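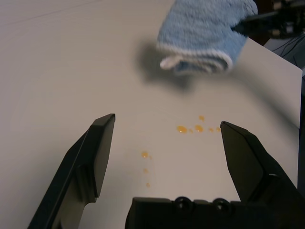
Tuncay Bayram wants to know why the tables still look the same as they did last year, given that the surfaces were meant to be the first thing the grant paid for, and whether anyone has tried wiping orange off one lately.

Print this page | E-mail this page

Fair question, and I'll start there! Progress report no. 2, Irnia community kitchen, June 2025.

The tables are the same because we've kept them. We did get a price from Skuvitz for replacing the lot, and it was going to swallow so much of the budget that there'd have been next to nothing left for the sink end of the room. So we've spent the spring finding out what the old pale tops will put up with (a good deal, so far) and what we ought to be cleaning them with.

And yes, we have tried orange. Little drops of it are the worst, if you ask me. A big puddle gets seen and somebody grabs a cloth, but a few beads in the middle of a table get leaned on, and then you've got it up your sleeve and on the recipe sheets as well. Our rule is now to dab first with a dry cloth, then go over with a damp one, then dry. No swirling! I have said this so often that the Baysal lunch group say it back to me.

We've bought 200 washable cloths out of the small equipment line, and 98 of them are in use. The rest are in the tall cupboard until the first lot wear out. I'd planned on paper towel, but we were getting through it at a shocking rate and the cloths wash perfectly well at sixty.

The Dristel spray I mentioned last time has been dropped. It shifted the stains all right, but it left the tops tacky and people complained of the smell while they were eating. We're back on washing-up liquid and warm water, and I've moved what was left in that line over to the drying racks. I hope that's all right with you, Tuncay, and I can send the revised sheet if you need it on paper.

Still to do: the seams. Crumbs and juice get down into the joins on the older tops, and I'd like to have 4 tables resealed while we're shut for the summer break. I've had one quote and am waiting on a second, which was promised ages ago and which I am chasing.

Spending is a touch behind the plan, mostly on account of those tables. If you'd still prefer new ones, please say so before September, as Skuvitz will want to measure up again and their price won't hold past then. Otherwise I'll book the resealing and send you the receipts with the next report.

We use cookies to remember your settings. Accept | Manage cookies

Contact us | © Irnia Community Kitchen | Back to top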